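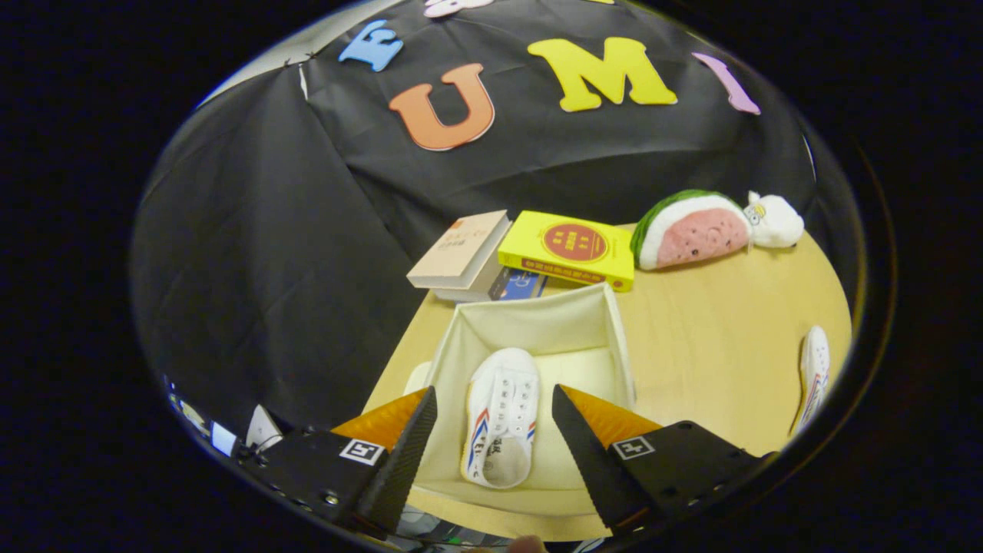

Science for Kids > Robots and Machines > How Robots Learn

How do you teach a robot to tidy up?

Have you ever been told to put your shoes away? You probably groaned, picked them up and dropped them in a box. Easy! But a robot has never had shoes, or a box, or a grown-up nagging it, so somebody has to show it how.

That's my job, and I love it. I work on a project called Jiltum, and I spend a lot of my day putting shoes in boxes. (My own bedroom floor is a disgrace, by the way.)

I don't do it with my bare hands, though. I hold a gripper, a sort of big pincer with two fingers, black on the inside and orange behind. There's a camera on it, so everything I do gets recorded from the gripper's point of view. You'll see a little black-and-white square on each side too. Those help the computer work out where the fingers are and how wide they're open.

One go at a job is called an example. I reach for a trainer, squeeze, lift, move it over the box and let go. Then I take it out and start again! On a good day I can do about 400 examples before my wrist complains. Our shoe collection has 3,681 of them so far, some made by me and some by the team in Stukton.

Why so many? Well, think about learning to catch a ball. You didn't learn from one throw. You had high ones, low ones and ones that bonked you on the nose. A learning computer needs lots of different goes too, so I keep changing things. I turn the shoe round, I shift the box, and I put other bits and pieces on the table, like books and cuddly toys. If the table always looked exactly the same, the robot might get in a muddle the first time it met a plush watermelon.

What about mistakes? I make plenty. Sometimes the shoe slips, or I catch the side of the box and the whole thing slides along. We look through the recordings afterwards and decide which ones to keep.

Then the computer goes through them all, looking for patterns, and after that a real robot arm gets to have a try. We're hoping ours will have its first proper turn with the shoes in June. I'll be watching through my fingers!

More to read
Why do robots drop things?
Can a computer recognise your cat?
Inside the Bruleck robot workshop
20 robot words to know
Make your own cardboard gripper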